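The Gripper That Kept Letting Go

Welcome to the gallery page for our little laundry handling project at Urnano. We promised the folks at Eder that we would put our failures up along with the good stuff, so this page is all about the spring when our grippers started dropping things, and I'm afraid it goes on a bit, as I tend to do when I get talking about this work.

A little background first. We do most of our recording with hand-held grippers, which means a person holds the tool and works through the task, and the robot arm learns from it later. We had four of these tools going, and one of them (we call it Valtetti, after the bench it lives on) began losing its hold on small soft items. Shirts were mostly fine. Towels were fine. Socks were a misery! In one run of 100 pickups it let go of 17, and the other tools had never gone over three. 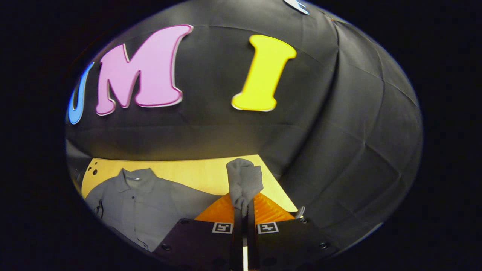 A gray sock in the orange fingers, over the wooden table, with a gray shirt laid out to the left.

We blamed the fingers first, of course. They are soft and ridged, and they take a lot of wear, so we put on a fresh pair and felt very pleased with ourselves for one whole morning. Then the drops came back. After that we blamed the socks, and somebody went out and bought a new pack, which I can tell you made no difference at all except that we now have plenty of socks.

The real trouble was a screw inside the linkage. It had backed out a little at a time, and the left finger was closing later than the right one. On a thick fold of cloth you would never notice, but on one thin sock the two fingertips met off center and the fabric slid away between them. Our friends at Jacobs had seen the same thing on an older tool and told us where to look - bless them for that.

There was a safety side to it too, and I don't want to skip over it. When the finger lagged, the person holding the tool tended to squeeze the trigger harder, and two of us ended up with sore thumbs. We had also copied the bad timing into 14 recorded sessions, and an arm trained on those closed hard and early. It pinched a glove (with no hand in it, thank goodness). Those sessions have all been pulled.

So now each tool gets its screws checked after every 10 sessions, with a dab of thread locker on the linkage, and a short sock test before anyone starts recording. Valtetti has been back on its bench since June and is holding on nicely.

Page last updated August 2023. More galleries are on the way, starting with towels.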